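Home | Fiction | Serials | Reviews | Submit

Filed under: Short Fiction, Comics & Panels

The Backlund Variant

The book arrived at the grading office in a rigid mailer, double boxed. Enikő Somogyi logged it at 9:40, put on cotton gloves, and read the intake slip. Nukimier, issue 3. Publisher, Woltico. Submitted as the Backlund variant. Owner requests authentication and numeric grade.

She had graded the standard cover many times. Woltico had printed it on coated stock with a trimmed edge and two staples. The Backlund variant was a store exclusive with a run of 500, and the office had records for 40 of them. The art was the same. The difference was on the inside front cover, where the indicia carried an extra line naming the shop.

Somogyi set the comic under the lamp and measured it. Width was within tolerance. Height was short by less than a millimeter. She wrote this down. A short book had either been trimmed by an owner to remove wear or had left the bindery that way. She turned it to look at the top edge. The fibers were compressed in one direction along the full length, which fit a factory blade.

The staples were clean. The paper around them was the same shade as the rest of the spine.

She opened the cover and found the extra line. It was in the right typeface and the right position. It was also slightly darker than the lines above it. She moved the loupe from one line to the next and back again. The upper lines had a faint dot pattern. The last line had none.

She pulled the reference file. It held scans of four verified copies, all submitted by the same dealer, Vutico, in the same August. On each scan the last line was darker, and on each scan it had no dots.

She considered this until the lamp timer switched off, then reset it.

The verified copies had been graded by her predecessor. His notes said "consistent with reference." The first scan in the file was the reference. It had no source document, no printer's proof, and no letter from the shop. It had been compared with itself.

She telephoned the production department at Woltico and was transferred to a man who had been there when issue 3 went to press. 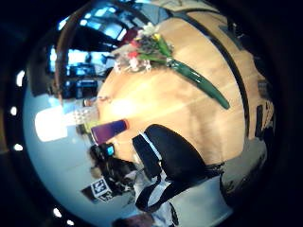

"Was the shop line on the original plate?" she asked.

"It was added later, with a second pass of black," he said. "The shop paid after the plates were made."

She asked whether he had that in writing. He said there was an invoice, and that he could send a copy by the end of the day.

It came through at 4:15. It listed one additional pass, black only, inside front cover, quantity 500. She printed it, numbered it, and placed it at the front of the reference file ahead of the scans. Then she went back to the comic, entered the short height under bindery defects, and began to count the pages.

Back to top | Contact the fiction desk | © All stories remain the property of their authors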